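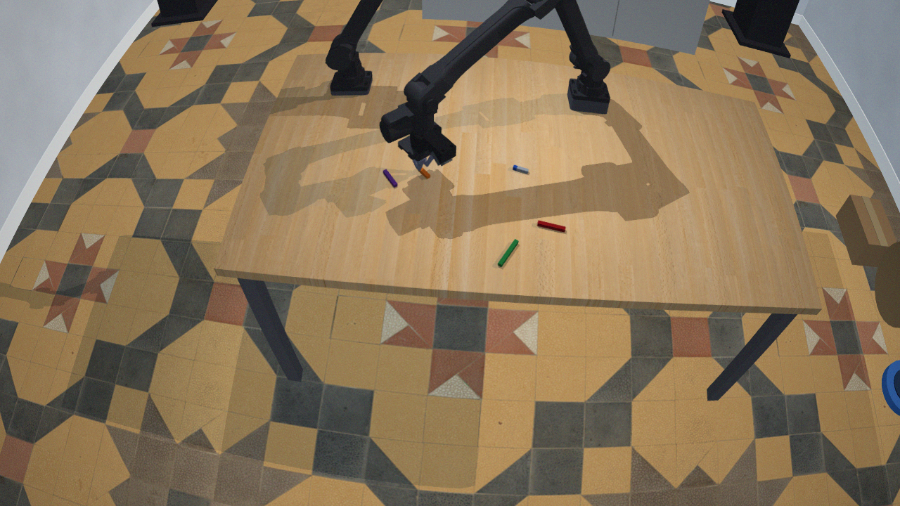
Figure 1. The simulated table, with the right arm's gripper held over the orange stick.

Notes to go with the demo visit, 4 April 2018
Intro to Automation, section 3

Hi all! A few of you had a lab clash and missed the trip to Prakomier, and a few of you came but (I saw you) took no notes at all, so I've typed mine up. They're long in some places and thin in others. Read them before you start the write-up.

First off, thank you to Greer MacAulay for having us, and to Jin-sol Koo for running the demo and putting up with the questions. If you want to send a thank-you note, give it to me and I'll pass them on together.

What we went to see

Prakomier builds practice worlds for robot arms. The one we spent our time in is called Dividgate, and it's a room that exists only in software: a tiled floor, a wood table, two black arms, some colored sticks. Everything we watched on the big screen was the simulator. I know some of you were hoping to stand next to real hardware, and I've asked about that for October.

The job in the demo is pick and place. The arm has to get its fingers over a stick, come down, close, lift, and put the stick somewhere else. Sounds easy. Jin-sol gave us the keyboard and let Iona Mackay try it by hand, and it took her 2 full minutes to get lined up on anything, with the whole row behind her shouting "left, left, no, your other left!"

Words you'll need

Base: the part that's fixed in place. All the positions of the arm get worked out starting from there.
Joint: where two links meet and one turns against the other.
Wrist: the last few joints before the gripper. They mostly take care of which way the fingers point.
Approach pose: the waiting spot above the object, before the arm comes down. Please use this term in your write-up and don't say "hover thing" (several of you did, out loud, to our host).

The approach pose

I asked Jin-sol to pause here for a while, as it's the part students tend to skip over. The fingers point down and the orange stick is right under them, but there's still a gap. Why stop there at all? You get one last chance to check the line-up while a mistake is still cheap. If the gripper is turned the wrong way for the stick, you fix it up here, where you won't knock anything over. 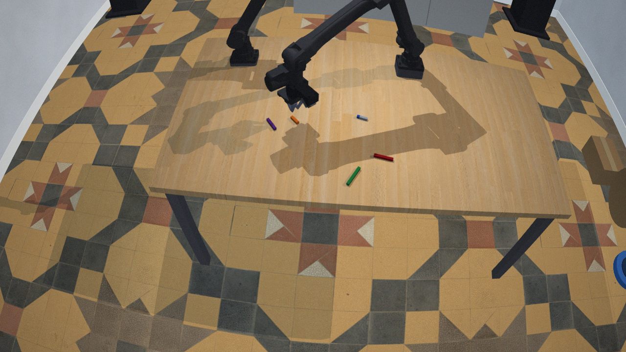 Figure 2. Approach pose from another view. The fingers are above the orange stick and not touching it.

Look at the angles of the sticks in Figure 2. They don't all lie the same way, so one fixed wrist angle won't do for the lot. Work out which way you'd turn the gripper for the green one compared with the red one. We'll go over it in class.

Then the shadows. Jong-dae Seo asked why anybody would bother with them in a fake room, and I loved that question. Greer's answer was that a program that finds objects by color can get thrown off when part of the table goes dark, so they want it to meet dark patches early. Same thinking behind the busy floor, she said. A plain gray floor makes life too easy for the vision side.

We got through 139 runs on the fast setting while we ate our sandwiches. I didn't catch how many were good ones, sorry. Yu-na Won may have it in her notes.

For next week

Write 400 words on the approach pose. Use one of the two figures and say where you'd put the gripper next and why. Sketches are welcome, messy ones too. Bring it on paper please, my inbox is a disaster.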